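Teaching Shift at Clakside: Winter Gallery

Clakside packs and ships small home goods for Carora, mostly wooden shelf pieces, plant stands and the little parts that go in the box with them. Two years ago all of it was picked and placed by hand. Now part of the work goes to arms on the packing line, and part of our working day goes to showing those arms what to do. This page collects notes and a picture from the teaching room and the floor. It was put together by Torbjørn Lindqvist from the day shift, with help from Kyung-hwa Gil, who plans the teaching hours.

The gallery was last updated on 22 December 2022. Older entries have moved to the staff archive.

The teaching room

We took over the old sample room for this. Each session is booked for 50 minutes, with a break after it that does not come off your lunch. People asked for that early on, and it was the first thing written into the schedule. You sign in on the sheet by the door, pick up the task card and start when the recording light comes on.

The task cards

A card gives one job in one or two lines. Pick up the part, set it down, hand it from one side to the other, start over. The short cards are harder than they look. When you pack boxes you don't think about which hand moves first, and in the teaching room you have to. Several packers said they noticed habits they had picked up over years on the line, like turning a part in the fingers before letting go of it. A gripper with two fingers won't do that for you, so you learn another way.

Hand-held grippers

You hold one in each hand and do the job through them. The first day is slow for everyone. New people tend to squeeze hard and keep their elbows up, and by the afternoon they feel it in the shoulders. Kyung-hwa's advice is to rest your forearms between tries and to stop when you start rushing. A bad try is marked and kept out of the set. It does not go on your record.

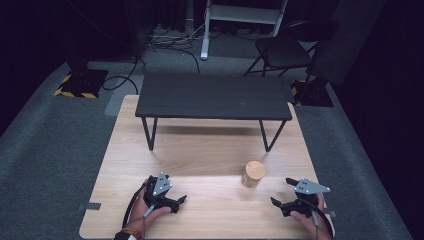

Pay was the question that came up most at the fall meeting. Teaching hours are paid at the packing rate plus the skill supplement, the same one the forklift drivers get. It took a while to get there. The first plan treated teaching as light duty, and the people doing it did not agree that it was light. The supplement now shows as its own line on the pay slip.

Numbers from the floor

In the last full month we recorded 900 good tries across all cards. Of these, 187 were for cards that had been rewritten after packers said the wording was wrong. One card told people to place a part "normally," and each person did something different. The new wording says which end goes down.

On the line

The arms run the Itine cell at the far end of the hall. They take the simple placements, and a packer stands at the next station to check the box, add the loose parts and close it. On a good day the cell gets through 540 boxes in a shift. On a bad day it stops often, and the person beside it spends the shift clearing stops, which is more tiring than packing. We have asked for two people at that station when a new product starts. For now the answer is yes for the first week.

Changing jobs

Nobody has been let go over the cell. Four packing jobs were not filled again when people retired, and that is a real change for those of us who remain. The evening shift feels it most. Some people like the teaching room and sign up for every slot they can get. Others tried it once and went back to the line, where there is more talk and you can move around. Both are allowed, and the sign-up sheet stays voluntary.

What the packers decide

Since the fall, a packer reads each card before it goes into use. Packers also decide when a task is ready to be tried on the cell. The engineers from Kwon sit in on that meeting and bring the recordings. The discussion is usually short. If two packers say the arm handles a part in a way they would send back, the card goes around again.

Coming up

The next group starts in January. There is room on the early sessions and a waiting list for the late ones. If you have sore wrists or have been on lighter work lately, speak to Kyung-hwa before signing up so she can space your sessions out. Text and pictures for the next gallery can be left with Torbjørn at the day shift desk, and please write on the back which station they are from.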